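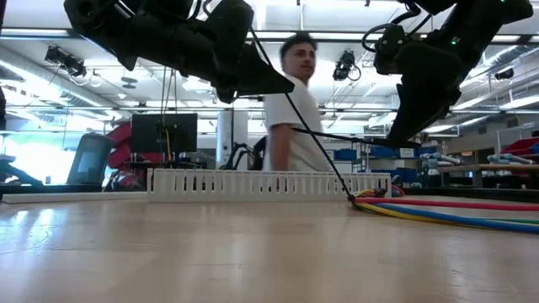
Speaker notes: open day at the Killuvstead lab, what we ran and what we would change

Last updated: Jul 21, 2025

Opening

Give name, group, and the length of the slot: 35 minutes, questions included. Slides are mostly diagrams. Skip the history of the lab unless the chair asks for it.

Say what the talk covers. One open day, held in February. Two demonstrations: a bench task with two arms, and a short session with the legged machine. Most of the time goes to the bench task, where the useful numbers are.

Say what it does not cover. Training details for Skemuvau are in the written report. I will give the data counts and move on.

Layout of the room

Show the floor plan. The bench and the legged machine share one room and one network switch. On the day they did not run at the same time. Each demonstration had its own operator and its own stop button, and visitors were walked from one to the other.

Hoses and cables were the first thing the safety review asked about. Where a run crossed a walkway, we moved the walkway. Floor duct is fine for staff who know it is there. It is a trip point for a group of visitors looking up at a machine.

Mention sight lines. The ceiling cameras were placed for recording, and the best standing positions for visitors were in several cases the same positions that blocked a camera. We taped the floor after the rehearsal and kept to the tape.

The bench task

Two arms, facing each other across the work area. The task is a handover: arm A picks a part from the bench, arm B takes it and sets it down in a tray. Parts were short tubes and flat brackets, all from the same Kasten parts kit.

Explain why a handover. Single-arm picking looks solved to a general audience, and a failure looks like carelessness. In a handover people can see that timing and alignment matter. They also ask better questions.

Go slowly on the next point. At the handover the two grippers come within a short distance of each other, and both have width. The fingers ride on a rail, so when they open, the outer ends travel past the housing. The collision model has to use the open width. Our first model used the closed width and passed every test in simulation.
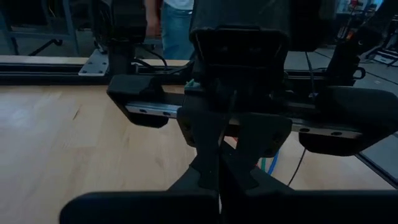
Approach angle is the second constraint. If both arms come in along the same line, the finger blocks compete for the same space around the part. Offsetting the receiving arm fixes that but shortens its reach on the far side of the bench. We chose the offset and moved the tray.

Cable slack is the third. A cable that hangs free near the wrist is not in the planner's model. During rehearsal one loop caught on a finger during a wrist turn and the run was stopped by hand. Afterward we limited wrist rotation in software and re-dressed the cable. The limit costs a little cycle time. Leave it in.

If someone asks about the wrist camera: it sees its own gripper all the time. The fingers cover the lower part of the view, and at handover the other gripper covers much of the rest. The policy gets most of its information about the part before the grippers meet. The final approach depends on the earlier estimate and on joint position.

Numbers

Put up the data slide.

Target was 2,000 recorded handovers before the open day. We kept 1,780. The others were dropped for missing frames, clock drift between cameras, or an operator restart in the middle of the motion.

Of the kept set, 528 used brackets. The rest were tubes. That imbalance showed in rehearsal, where brackets were the weaker class by a clear margin. Do not quote a success rate from the open day itself. Visitors picked the parts and the order, and the log does not separate policy errors from parts placed outside the marked area.

Pause here for questions on data. If there are none, continue.

The legged machine

Keep this short. The session showed standing, shifting weight, and stepping in place, with the support line attached throughout. No walking across the room. Sekar Sopacua ran it and wrote the checklist, which is in the handout.

Main point: with the machine raised, the feet hang with the toes down. They have to be brought level before contact. The startup sequence on Braltent, our control stack, assumes this has been done and does not check. On the day it was a line on the checklist. A software check has been added to the open issues and has not been closed.

Second point: status lights on the legs are small. An operator close to the machine can read them. Visitors cannot, and several asked if it was on. A large status display facing the visitors would answer that.

What we would change

Record more brackets.

Put the open-width gripper model in the shared configuration, so the next project does not start from the closed one.

Run the rehearsal with people standing where visitors will stand. Ours used staff, who stayed behind the bench out of habit.

Schedule a reset period between groups. Parts had to be returned to the marked area by hand, and we did that while the next group was being briefed.

Closing

Show the contact slide. The handout has the floor plan, the checklist, and the table of dropped recordings by cause. The bench video is on the laptop and can be played during questions if the projector has not been switched over to the next speaker.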